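Umeck Building Adopts Bench Policy, Begins Arguing About What a Bench Is

JAVIER, August 22, 2022 - The shared workroom on the ground floor of the Umeck Building has a new rule as of this morning, and the rule is one sentence long. Anything on the bench goes in the ledger, and anything in the ledger gets an owner.

It took five months to write. Civedex, the company that manages the building, started on it in March, after a tenant went looking for a tape measure and came back with three, none of them his. There was a first draft that ran to four pages and defined "surface." There was a second draft that didn't define "surface" and was sent back for a definition of "surface." The version now taped inside the door is the ninth, and it was approved late last week by the two people who had not gone on vacation.

The workroom is 840 square feet, and nearly everything that happens in it happens on the light wood benches. Tenants like them because they're solid and well lit and because nobody minds a scuff. The trouble is that a good flat surface in a shared room collects things at a speed that science has yet to look into. A person sets something down to answer the phone. The next person assumes it belongs there and sets something next to it. By Friday it's a collection.

The ledger is a green clothbound book on a string by the light switch. In principle it records every item on the benches, the day it was noticed, and whose it is. In practice it has been very strong on the first two columns.

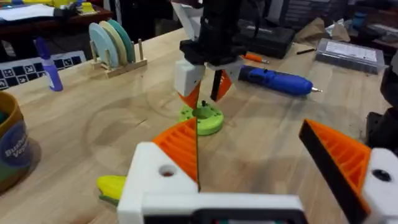

Since the book went up in March it has taken 1124 entries, and in 948 of them the space for the owner's name is blank. Several others say "mine" and leave it there. One gives the owner as "see above," and above it is a blank.

Monday's entries were a decent sample of the genre. They include a purple glue stick, a lime-green ring with a hole in the middle and little holes around the rim, a small wooden rack with upright pegs, and a yellow object in the shape of an ear of corn. The corn was logged as "corn," then amended in a second hand to "corn (shape)." A round container is down as "tub, says Bus, says Veg, turn it around next time." The next line, in the same handwriting, reads "I have a meeting."

Under the new rule, every one of those lines needs a name by the end of the week. Things without a name go to the shelf by the radiator, where they'll stay for thirty days, and after thirty days they go to whoever wants them. The shelf already holds two umbrellas and a very nice stapler, and the stapler has attracted some interest.

Civedex has put up $2000 for the change. Most of that went into the shelf, which is steel and was delivered in a box that said it needed two people and no tools. It needed four people and all of the tools. The remainder bought name tags, a second pen for the ledger, and a case of Nondodent, a surface cleaner the building has been trying out on the stairwell doors. The label on the Nondodent says it is suitable for sealed wood. The door of the supply closet, to which someone has attached a typed note, would like to know whether the benches are sealed.

Opinions on this are divided by floor. The second floor says sealed. The third floor says that whoever did the sealing would have done the undersides too, and has anyone looked at the undersides? Somebody has now looked at the undersides. They are also wood.
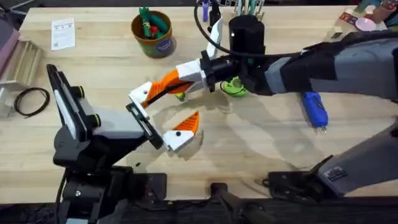

Benjie Agbayani would like it known that he has been using the room since before there was a ledger and that things got found perfectly well under the old system. The old system, as he explained it by the elevator on Monday, was that you asked Benjie. He has no objection to a name tag. He does object to filling in a line every time he puts down a pencil, and he calculates that on an ordinary day he'd be in the book more often than the date is.

He has a point, and the rule more or less concedes it. A clause added in the seventh draft exempts anything "in active use," and a bench in the middle of a job is allowed to look like a bench in the middle of a job. Active use is not defined. It was going to be, but then the meeting ran up against lunch.

That leaves the question of how long a thing can sit there being used. One tenant on the second floor has offered the view that an object is in active use for as long as its owner is thinking about it. Under that reading, the ledger could be closed tomorrow. A stricter camp wants the item to be within arm's reach of a person, and a smaller camp has asked whose arm.

Civedex has declined to rule. A notice from the company said it was "confident tenants will apply common sense," a sentence that was itself changed between drafts. An earlier version had "hopes."

Meanwhile there has been some actual tidying. The drawers under the window were emptied over the weekend and turned out to hold mostly instructions for things no longer in the building. The coat hooks have been screwed back on. The bin that everyone used for scrap, and that was labeled for paper, has been relabeled for scrap, so the bin that everyone used for paper is now the only one with no label and is filling up with cups.

The stairwell end of the room got swept for the first time since spring. It produced a quantity of sawdust, eleven cents, and a key. The key has been entered in the ledger, without a name. It doesn't fit the supply closet or the front door, and it doesn't fit the cabinet that hasn't been opened since the old management left, though two people have now tried it there, on separate occasions, each believing they were first.

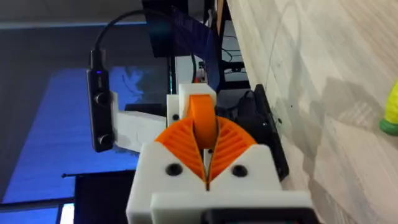
At the workbench, Umeck Building, ground floor.

The thirty-day count starts today for everything logged this morning. Tenants who want to claim an item can write their name beside it in the book or leave a note in the Civedex mailbox on the landing. Those who want to claim the stapler are asked to describe it first, including the color of the staples.

The room keeps its usual hours and will close at noon on Friday so the benches can be wiped down, assuming the matter of the seal has been settled by then. If it hasn't, they'll be wiped with water. The second pen, bought last week for the ledger, was reported missing at ten-thirty and has been entered in the book, in pencil.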